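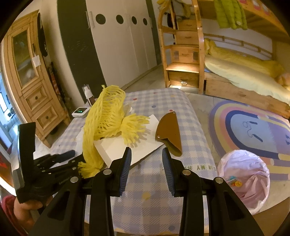

Home robots still slow at tidying up, Tisville trial finds

8/12/24

Machines can handle some household chores, but a child's bedroom remains hard for them, according to results released by Otilgate, a robotics firm in Tisville. The company tested its Okatness software on 51 pickup and sorting tasks. It finished 33 without help.

Soft things caused most of the failures. Netting, blankets and thin bags change shape when they are touched, and the software often lost track of where to grip. People using hand-held grippers had little trouble with the same kinds of items — their movements are what the software learns from.
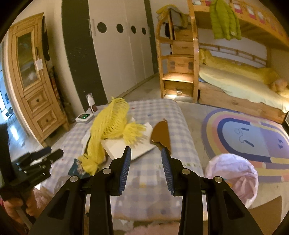

Boxes easier than fabric

Cartons and other packaged goods went better. Okatness picked up and set down a small carton on every try but 6, and most of those misses came from squeezing too hard. Haddad, a grocery chain that is looking at the same software for restocking shelves, said it would wait for faster results before a store test. A person still does the job in far less time.

Otilgate plans a second round in February with 8 new chores, including folding towels and emptying a wastebasket. It has not set a price or a date for a home product.

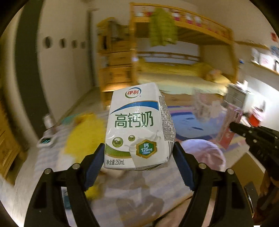
A hand-held gripper holds a 250 mL carton of milk upright.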